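# The Rulebook for Robot Kitchens Is Finally Getting Good

Chalerm Ratanaporn keeps a printed copy of the Trukham checklist on the wall above his desk, and it has been written on so often that the margins are full. Red ink is for rules that got tougher. Green ink is for rules that were dropped. There is a lot more red than green, and he couldn't be happier about it.

"Every red mark is an argument we only had to have once," he told me, tapping the page. "Before this, we had the same arguments every month!"

The checklist covers something that sounds narrow and gets wider the longer you look at it: how to test a household robot arm in a simulated kitchen, and how to report what you found so that another team can believe you. It began as two pages passed between Ratanaporn's group at Morgan and a smaller group at Sirkstead. The current version, dated 2024-10-08, has 62 items, and I read all of them on the train home, which I never expected to say about a standards document.

## Start with the starting state

The first section is my favorite, and it's the one most people skip. It asks you to write down the state of everything before a trial begins. Which doors are open, and how far? What is on the counter? What is on the shelf above it? Where is the arm, and what pose is it in?

It sounds fussy until you hear the stories. Laurențiu Coman, who runs testing at Sirkstead, once spent most of March chasing a gap between his results and Morgan's. Same arm model, same kitchen, same task. His arm kept doing worse, and he had gone through the control code line by line before anyone thought to compare door angles. Morgan had been starting with the upper cabinet door wide open. Sirkstead had been starting with it partway.

"A door takes up space," Coman said. "We all know this at home. You bump your head once and you know it forever. But in the results table it was just 'cabinet, open.'"

Item 4 now calls for the angle in degrees. It's one of the red ones.

## Move the camera, then move it again

The second section deals with viewpoint, and this is where the two groups disagreed the longest. Coman wanted one fixed camera for every trial, so that results would line up neatly. Ratanaporn wanted variety, on the grounds that a person setting up a robot at home will put the camera wherever there's an outlet.

They ended up with both. A core set of trials uses a fixed view, and a second set has to be run from several others, including at least one where the arm itself gets in the way of the things it's working near. The two sets are scored separately and may never be averaged together. I love this rule. An average would look tidy and would hide the very thing you want to know, like whether a system falls apart once its own wrist is covering part of the counter.

The number of trials was a fight too. The first draft asked for 3000 per task, and the smaller labs pointed out that some of them share a single machine and would be running it into next year. The requirement came down to 900, with 510 of those from the fixed view. Ratanaporn still thinks that's a bit low. Coman still thinks it's a bit high. They were grinning when they told me this, so I'm guessing it will come up again.

## Clutter is part of the test

Early robot kitchens were spotless. One counter, one object, nothing else for the arm to think about. The Trukham list does away with that, and good riddance. Item 19 says that appliances belong in the scene even when the task has nothing to do with them, and item 20 says that contact with any of them must be logged, however light.

That second one has teeth. Under the old habit, a trial counted as a success if the target object ended up in the right place. You could drag an elbow across everything on the counter and still get full marks. Now a brush against a bystander object is reported next to the success rate, in the same size type. (Yes, the type size is in the rules. Item 23.)

There's also a good short section on looks. Surfaces should have some pattern, dark counters should be tried as well as light ones, and at least one scene has to include a strong cabinet color. Drollesau, which builds kitchen scenes for several labs, offers a set with deep red cabinets for this purpose, and it has become something of a favorite.
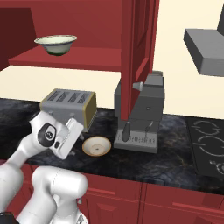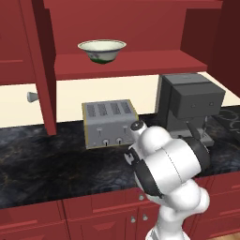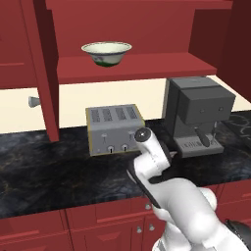

The last part of the checklist is about what you hand over when you're done, and it's the part I'd most like to see copied by other fields. Failed trials have to be kept. All of them, with the starting state attached, in a form another group can load and run again. You can't swap in a different batch of trials after you've seen the scores. If you change a setting partway through, you say so and you start the count over.

Ratanaporn admits that this was hard to sell. Storage costs money, and it isn't pleasant to ship a folder full of your own worst moments. Then a student at Morgan opened Sirkstead's failure folder and spotted a pattern in an afternoon: the arm was approaching low shelves well and high shelves badly, and the trouble was in the reach planning. Both groups fixed it within the week.

"She found our bug in their mistakes," Ratanaporn said. "Put that in your article."

Simulation has limits, of course, and the document is plain about them. Item 58 bars anyone from using the word "safe" on the strength of simulated trials alone. Item 59 asks for a list of what the simulator leaves out, from sticky hinges to crumbs, and the authors include a sample list that made me look at my own kitchen with new respect. Real hardware testing gets its own document, which Coman is drafting now. He expects it to be longer.

If you'd like to try the checklist with your own setup, start small. Pick one task, fill in the starting state section, and hand it to a colleague who wasn't in the room. Ask them to rebuild the scene from your notes and nothing else. Coman does this with every new hire, and he says the first attempt usually comes back with a door on the wrong side – his own did.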